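Pre-release build check - Grimalus demo, build 331
Tuesday, April 22, 2025
Checked by: Sotiris Makris
Second pass: Lurdes Macedo (sections 4 onward, she has the slow laptop)

Same list as last build, comments added where I had any. OK = fine, FIX = blocks the demo, LATER = goes on the August list.

1. Install and first launch

Installer runs on a clean machine - OK
Desktop shortcut has right icon - LATER. Still the old owl.
Uninstall leaves nothing behind - FIX. Leaves the whole save folder plus a log. Ask the player, don't just leave it.
Readme matches build number - OK now. Was wrong this morning.
First launch without internet - OK

2. Flashing and motion

Seizure notice shows before any animation - FIX. Logo fades in first, then the notice. Swap them. We said this last time too.
Notice stays up until a key is pressed - OK
Lightning in Tsoukalas Pass under the flash limit - OK with reduced flash on. With it off, two strikes close together when you enter by the north gate. Needs a minimum gap.
Camera shake slider goes to zero - OK, properly zero
Head bob off by default - OK
Menu background scroll can be stopped - LATER

3. Sound

No clipping at full volume - OK except the Bromer bell. Very loud on headphones. FIX, just pull it down.
Volume settings survive a restart - OK
Mute when window loses focus - works, but music comes back at full for a second before it reads the slider. FIX
Captions for all spoken lines - 3 missing, all the ferryman. Text is written, nobody hooked it up. Me probably.

4. Saves

Save during dialog - OK
Save during a door transition - FIX. Lurdes got a save where you load in behind the wall. Did it again on second try. Repro steps in the tracker.
Autosave does not overwrite manual slot - OK
Old saves from previous build - refused with a message. Fine for a demo but the mesage says "error 41" and nothing else. Write a sentence.
Full disk - didn't test. Next time.
Pull the plug during autosave - OK, backup slot loaded

5. Controls

All keys can be rebound - OK
Two actions on one key gives warning - OK but the warning is behind the menu. LATER
Pad unplugged mid fight pauses the game - OK
Full playthrough keyboard only - OK up to the mill. Inventory there wants a mouse click to close. FIX
Hold / toggle option for sprint - OK

6. Performance

Slow laptop, low settings - Lurdes: playable everywhere except the Fusier market, bad stutter when the crowd loads. Cut the crowd on low.
Memory after one hour - climbs. Levels off after you change area so maybe not a real leak. Watching.
Fan noise / heat - Lurdes: frame cap on the title screen is not working, laptop was roaring just sitting on the menu. FIX. Easy one, should of been in already.
Load time from title - OK

7. Rights and credits

Every borrowed sound has a license line - OK, list is in the docs folder
Fonts - body font OK. Title font we only have for personal use. FIX or swap, I don't care which, but it can't go out like that.
No placeholder art from the old fan version - OK. Searched the asset folder by date and opened everything from before the rename.
Tester names in credits with permission - 6 said yes, waiting on the rest. Leave them out until they answer.
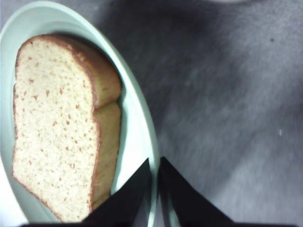
Music credit spelled right - OK
Store page text doesn't promise multiplayer - OK, removed

8. Crash handling

Crash window appears instead of silent close - OK
Crash log has no user name in it - FIX. Full folder path is in there, so yes it does. Strip it before anyone sends us one.
Report button asks before sending - OK
Relaunch after crash offers last autosave - OK

9. Build machine

Backup of source before tagging - done, both drives
Tag matches build number - OK
Passwords / keys not in the package - OK. Unzipped it and searched.
Debug console off - FIX. Still opens with tilde. Funny but no.
Cheat codes - leave in

Result

Not ready. Do the FIX lines, seizure notice first, then saves. Uninstall can slip a day if it has to but the crash log can't.

Lurdes: I would hold the market stutter as a FIX too. Half our testers are on machines like mine.

Fine, moved to FIX. Rebuild tonight, then sections 2, 4 and 8 again from the top, rest only if something in it changed. Don't hand out 331 to anyone, including the forum people.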